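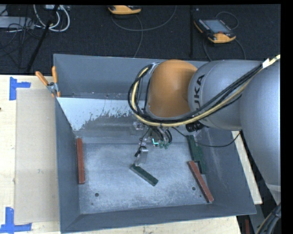
Safe Working Practice for a Shared Bin-Picking Cell
Project report, Industrial Automation Laboratory
Submitted 11 October 2021

1. Purpose

The task was to write a set of working rules for the bin-picking cell and to test whether students would follow them. The cell had a general safety sheet from the robot supplier and a lab induction talk, but no written procedure for picking from a deep container. The rules are based on ISO 10218-1 and ISO 10218-2, on the risk assessment method in ISO 12100, and on the lab's own log.

2. Cell and task

The cell uses a KUKA arm with a gripper. It picks rectangular bars from a grey metal bin with high sloping sides, placed on a wooden table. The bars are green or reddish-brown and may lie in the open or close to a wall. The picking software is the Kernari planner, and the logging tool is Prinis, written by an earlier project group.

3. Hazards considered

Crushing between the tool and the bin wall was rated highest. An operator who reaches in to move a bar has a hand in a space with walls on all sides and the tool overhead. The second hazard was snagging. The hoses and cables run along the outside of the arm and loop around the wrist, and a loop can catch on the rim during a steep approach. The third was movement of the bin. If the tool pushes on a wall, the bin may shift, and all taught heights and wall limits are then wrong. Dropped parts were rated low.

4. Rules adopted

4.1 Hands stay out of the bin unless the drives are off. Pausing the program does not count as off.

4.2 Any person at the table while drives are on holds the pendant for that robot. Where more than one pendant is in the area, the operator confirms which robot it controls before enabling.

4.3 The bin position is checked against the tape marks or a reference corner at the start of each session. Clamps on the rim are entered in the planner as obstacles.

4.4 First runs after any change to the tool, bin or program are made in T1 at reduced speed.

4.5 The cable bundle is inspected with the wrist at both ends of its working range. Slack is re-taped before the run.

4.6 Bars against a wall are attempted twice. After the second failure the arm retracts above the rim and the operator follows 4.1.

5. Trial

The rules were tested over 15 sessions. Prinis recorded 1,354 pick attempts, of which 254 ended in a retry or a stop. The original target was 2,000 attempts, which was missed when the cell was reserved for the Hoslow coursework.

Rule 4.6 produced the most complaints. Operators considered two attempts too few and wanted to nudge the bar by hand with the program paused. Rule 4.5 was skipped in early sessions and was moved to the top of the start sheet — after that it was signed every time. Rule 4.2 was followed without difficulty.

6. Limits

The operators knew they were being logged, so compliance is probably overstated. Stopping distances were not measured. The Swanepoel fixture, which holds the bin by its base, had not been delivered and will be assessed in December. Rule 4.3 should be reviewed at that time, and the rim clearance in the planner should be set again with the fixture in place.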